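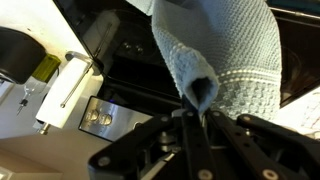
The waffle one, light blue.

Dish towels keep sliding off the oven handle. What am I doing wrong?

Posted by grouthound, Tuesday

We have a smooth-top electric range with a straight steel bar across the oven door, and that bar is where the dish towels live. Or where they are supposed to live. I own two that matter. One is a turquoise towel with a white stripe near the bottom, which behaves. The other is the light blue waffle one, which I hang up and then meet again on the floor.

I fold it in half the long way and drape it over. It looks great for as long as it takes me to open the oven door. Then one side gets longer, the other side gets shorter, and gravity does the rest.

I tried one of those snap-on loops from Plodex and it held beautifully until the snap gave up in August. My sister says to sew on a button. I am not a person who sews on a button.

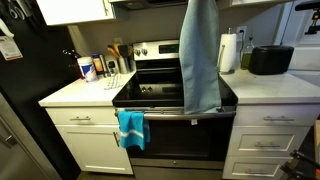

Is it the fabric, the fold, or the handle? The kitchen is small and I don't want hooks in the cabinet doors, which are white and so far free of holes. The counter to the left of the range is already spoken for by the utensil crock and the wipes, so a towel stand is out too. I'd also like to know if I should be hanging anything there while the oven is on. My mother did it for decades and the house is still standing, but she also stored matches in the bread box.

Abílio Guerreiro

It's the fold. Folding in half gives you a wide, thin strap with very little holding it in place. Fold the towel in thirds the long way, then hang it so the back side is a couple of inches longer than the front. The back gets pinned a bit against the door and the front can't pull it over.

If that doesn't do it, use the loop-through. Fold in thirds, bring the middle of the towel up behind the bar so you have a loop sticking out over the top, and pull both ends through the loop. Snug it down. It looks a little like a necktie that has lost its job, but it will stay there through any amount of door opening.

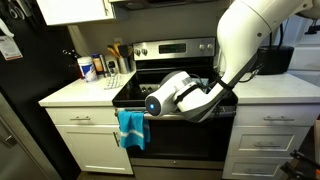

Keep whichever towel you use off to one end of the bar. Most of us grab the handle in the middle, and every grab drags the towel an inch. Park it at the left end and leave the middle for your hand.

As for the oven being on: take them down. The oven manual in my kitchen drawer says so in bold, and it also tells you to keep cloth away from the cooktop, so no drying things from the range hood either. I hang mine over the faucet while dinner is in and put them back once the door has cooled.

tuna_melt_terry

Get rid of the waffle one. I had a set from Pronduteo and they never stayed on anything. Problem solved.

marisol_k

Don't get rid of it! Waffle towels are wonderful for glasses, and mine got much grippier once I quit using fabric softener (it leaves a coating, and a coated towel on a steel bar is basically a playground slide). Wash it twice with no softener and see. Wipe the bar down too, mine was greasier than I care to discuss on the internet.

The necktie thing works but it dries slowly all bunched up like that, so undo it at night.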